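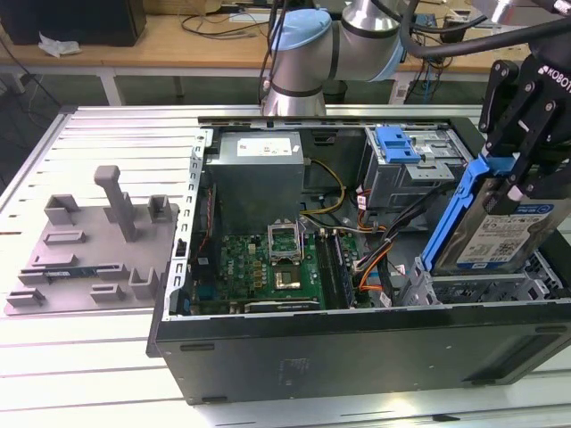 A desktop tower with its side panel off.

I've been meaning to talk to Mawar Halim for ages, ever since a friend told me she'd closed her laptop at the end of one July and gone off to learn how to mend other people's. We met at the café behind her shop, Hovier, on September 14, 2025, and she'd ordered me a slice of plum cake before I'd even got my coat off. I liked her straight away!

Mawar spent years in payroll. "I was good at it and I was bored silly," she said. "I used to look forward to the printer jamming, because then I got to open it." Her first proper repair was her aunt's old desktop, which she took to bits on the kitchen floor with the wrong screwdriver. (It went back together. There was one screw left over, and she's still got it.)

I asked how she'd paid for the move. She'd put aside £4000, which sounded like plenty to her at the time, and the first winter ate nearly all of it. "Rent, insurance, a sign. The sign was £273 and it had my name spelt wrong." She got the sign redone and kept the old one over the sink.

The person who really taught her the trade was Janka Krajčí, who'd run a repair counter called Šimek for 30 years before she retired. Mawar wrote her a letter, an actual paper one, asking if she could come and watch. Janka rang back the same evening. "She told me I could come if I swept up and didn't talk while she was soldering. I'm a talker, so that was hard."

What did she learn? Mostly patience with people, she reckons. "Someone comes in and says it's broken, and you have to get them to tell you what they were doing when it broke. They're embarrassed. They've spilt something on it, or the cat has. You let them get there."

We got on to money again (my fault, I'm nosy). She charges £60 to look at a machine and tell you what's wrong, and takes it off the bill if you go ahead. She does turn work away. If a computer's too far gone she'll say so, move the photos across to something else and strip out whatever parts can be used again. Old desktops are her favourites, she says, for the very simple reason that she can get her hands in.

I wondered if she missed anything about the office. She thought about this for quite a while. "Paid holidays. And a woman called Pat who made flapjacks." She hasn't had more than a long weekend off since she opened, and she'd like to fix that next year, maybe with some help on the counter.

By then the cake was gone and a man was trying the shop door with a laptop under his arm, so she waved at him through the window and went to let him in.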